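Teeküche Erdgeschoss: Sicherheitscheck mit Kommentaren

Geprüft von: Caroline Rugemalira
Mit dabei: Kheri Makori (Leiter gehalten, viel geredet)
Rundgang: Samstag, 9:30 Uhr
Ablage: Ordner Flivthorpe, Blatt 96
Zeichen: o.k. / Mangel / beobachten

Vorweg: Ich schreibe wieder so, wie mir der Schnabel gewachsen ist. Wer nur die Mängel sucht, springt zu 5, 9 und 12, der Rest ist diesmal wirklich erfreulich!

1. Wasserkocher, Gehäuse und Deckel: o.k.
Keine Risse, kein Spiel im Scharnier, der Griff sitzt fest. Ich habe ihn einmal voll durchlaufen lassen, er schaltet sauber ab. 3.000 Watt laut Typenschild, also bitte immer noch direkt in die Wand und niemals in die Leiste (ich weiß, ich wiederhole mich).

2. Wasserkocher, Standort: o.k.
Er steht auf dem schwarzen Tablett, und da soll er auch bleiben. Seit wir das Tablett haben, läuft mir beim Überkochen nichts mehr unter die Dosen. Dušan hat gefragt, ob die Tülle nicht lieber zur Wand zeigen sollte. Mir ist wichtiger, dass beim Einschenken keiner über den Griff eines anderen langt, deshalb: Tülle nach rechts, lassen wir so.

3. Netzkabel und Stecker: o.k.
Ganz abgewickelt und angeschaut, auch am Knickschutz. Nichts hing über die Kante.

4. Kalk: beobachten
Dünner Film am Boden. Entkalker steht unten im Schrank, der von Calik, halbe Tüte reicht. Danach zweimal klar aufkochen und wegschütten, sonst schmeckt der Tee nach Putzkammer.

5. Tücher und Topfhandschuhe: Mangel
Mein Lieblingsthema. Stoff gehört an den Haken und hat auf der Arbeitsplatte neben dem Tablett nichts verloren, schon gar nicht halb über der Kante. Erstens zieht man im Vorbeigehen irgendwas mit runter, zweitens liegt es dann zu dicht am Kocher. Haken sind da, drei Stück, ich habe sie selbst angeschraubt.

6. Arbeitsplatte, Oberfläche: o.k.
Der weiß gesprenkelte Quarz ist dankbar, aber man sieht darauf klares Wasser so gut wie gar nicht. Also mit der Hand drüberfahren und sich nicht auf die Augen verlassen! Die vordere Kante ist rundum glatt, keine Abplatzer gefunden. Heiße Töpfe trotzdem nur mit Untersetzer.

7. Becher: o.k.
Keine angeschlagenen Ränder mehr im Umlauf, zwei habe ich aussortiert. Den durchsichtigen Untersetzer bitte auch benutzen, wenn der Becher nur kurz steht. Shagufta macht es vor.

8. Taschentuchbox: o.k.
Steht weit genug weg vom Kocher. Das war beim letzten Mal anders, danke an wen auch immer.

9. Flaschen und Pappbecher am linken Ende: Mangel
Da sammelt es sich. Flaschen, Becher, Kleinkram, alles auf einem Haufen, und wer dort etwas sucht, wirft garantiert die erste Flasche um. Wasser und Laptops vertragen sich bekanntlich schlecht, und der Schreibtisch ist nicht weit. Regel ab sofort: Flasche zu, Name drauf, abends mitnehmen.

10. Ordnungsbox mit zwei Fächern: o.k.
Für Tee, Zucker und Kleines in Tüten. Offenes bitte zuklammern. Messer haben darin nichts zu suchen, beim letzten Rundgang lag eins drin und ich habe es mit dem Daumen gefunden.

11. Kühlschrank: o.k.
Tür schließt von allein aus halber Öffnung, Dichtung sauber, innen 6 Grad. Verbrauchszähler abgelesen: 2.798. Stelle ich Mwanaisha noch in die Tabelle.

12. Boden: Mangel
Die grauen Fliesen sind bei Nässe glatt, da hilft auch die schönste Matte nichts, wenn sie selber rutscht. Unsere rollt sich an einer Ecke auf. Ich habe sie rausgenommen und bei Peixoto eine schwerere angefragt. Bis dahin: sofort aufwischen, Mopp steht hinter der Tür.

13. Durchgang zum Schreibtisch: o.k.
Mit vollem Becher gut zu gehen. Stühle ranschieben, wenn man aufsteht, dann bleibt es auch so.

14. Fenster: o.k.
Lässt sich kippen und bleibt in der Stellung. Beim Kochen bitte auf, der Dampf muss irgendwohin.

15. Feuerlöscher und Löschdecke: o.k.
Plombe heil, Zeiger im grünen Bereich, Decke griffbereit. Kheri hat sie in einem Zug rausgezogen und brauchte dann fünf Minuten, um sie wieder zu falten.

Noch offen
Matte kommt voraussichtlich im Mai, Kostenpunkt ungefähr 300 Euro (Mwanaisha hat genickt). Das Etikettenband von Jestden ist alle, ich bringe neues mit. Punkt 5 und 9 schaue ich mir Samstag noch mal an, und zwar unangemeldet!

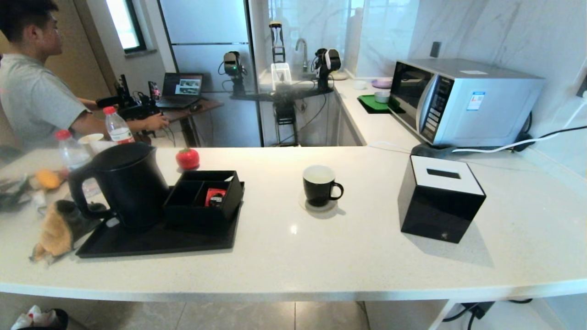 Seite zuletzt geändert: Samstag, 17:40 Uhr (C. Rugemalira)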